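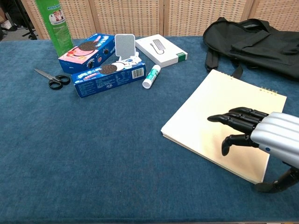
**Drollard Community Arts Room, Hostudbridge**
**Minutes of the General Meeting held 13th May**

**Present:** 11 members, a quorum under the rules of the room. The Chair and the Secretary attended in their usual capacities. Apologies were received from 2 members and accepted.

**1. Minutes of the previous meeting**

The minutes of the previous meeting were read and approved with one correction. Under the item on lighting, the words "north wall" should read "north window wall." The Secretary was asked to amend the file copy.

**2. Matters arising**

2.1 The replacement blind has been fitted on the left-hand window. The cord on the right-hand blind still sticks when lowered past the midpoint. The landlord has been informed in writing and a reply is awaited.

2.2 The key to the paper cabinet has been copied. One copy is held by the Secretary and the other is in the key safe. The code for the safe was changed after the last meeting and is not recorded in these minutes.

**3. Use of the drawing table**

3.1 The Chair drew attention to the condition in which the drawing table has been left between sessions. Sketchpads, bags, food boxes and small electrical goods have shared the blue cloth, and members arriving to draw have had to clear a space before starting.

3.2 It was agreed that backpacks are not to be placed on the table. Straps hang down over the work, and the buckles on some bags have pulled at the surface of the felt. Bags are to go on the hooks by the door or under the bench.

3.3 A member asked whether an exception could be made for portfolios too large for the hooks. The meeting agreed that portfolios may stand against the end wall, provided the heater is kept clear.

3.4 Spiral-bound pads may be left on the table during a session, including the break. At the close of the session they are to be returned to the shelf with the wire edge facing outward. Pads stored the other way have caught on one another and pages have been torn in separating them.

3.5 Unmarked pads were discussed at some length. Several pads on the shelf have blank top pages and no name on the cover, and it is not clear which are room stock and which are private property. Members are asked to write their initials inside the back cover. Pads without initials on 1 October will be treated as room stock.

**4. Refreshments**

4.1 The meeting considered a proposal that no food be permitted on the drawing table. In support, it was stated that dark crumbs, and those from chocolate sandwich cookies in particular, are difficult to see on dark blue felt and are then pressed into drawing paper. Against, it was stated that the side counter is small and that members have always taken their break seated.

4.2 An amendment was moved that closed boxes be permitted on the table and opened boxes be kept on the side counter. The amendment failed for want of a seconder.

4.3 The original proposal was put to the vote and carried. Cookies and other food, in boxes opened or unopened, are to be kept on the side counter. The Secretary will put up a notice.

**5. Phone stands and accessories**

5.1 Members who follow a reference picture on a phone may continue to use a stand on the table. Stands should be placed toward the back of the cloth so that the drawing area in front is left free.

5.2 Product boxes for hubs, cables and similar items are to be taken home or put in the recycling. The meeting noted that labels and loose pieces of packaging have also been left on the table and on top of other boxes. These should be disposed of by the person who opened the goods.

5.3 A request for a second power outlet near the table was deferred. The Chair will obtain a written quotation from Asix, the firm that carried out the earlier electrical work in the building.

**6. The table cloth**

6.1 The Secretary reported on cleaning. The felt gathers lint and eraser dust and does not respond well to a damp sponge. Brushing in one direction with a dry clothes brush gave the best result. The brush is now kept in the top drawer of the paper cabinet.

6.2 The meeting discussed replacing the cloth with a smooth surface. Members who work in pencil were in favor. Others preferred the felt, as pads do not slide on it. It was agreed to retain the present cloth and to purchase two drawing boards for those who want a harder surface.

**7. Accounts**

7.1 The balance at the close of the period stood at $1184. The accounts were accepted as presented.

7.2 Spending of up to $100 was approved for the drawing boards named in 6.2 and for additional paper. The order will be placed with Pavlović Art Supply, where the room holds an account.

**8. Other business**

8.1 Members are reminded that the last person to leave is responsible for the lights, the window latches and the lower bolt of the rear door.

8.2 A complaint concerning noise from the corridor was noted. No action was taken.

**9. Actions**

- Secretary: amend the previous minutes; post the notice on food; order the drawing boards and paper.
- Chair: obtain the quotation for the power outlet; write again to the landlord about the right-hand blind.
- All members: mark sketchpads inside the back cover before 1 October.

The next meeting will be called by notice on the board in the entrance hall.

Minutes recorded by the Secretary and subject to approval.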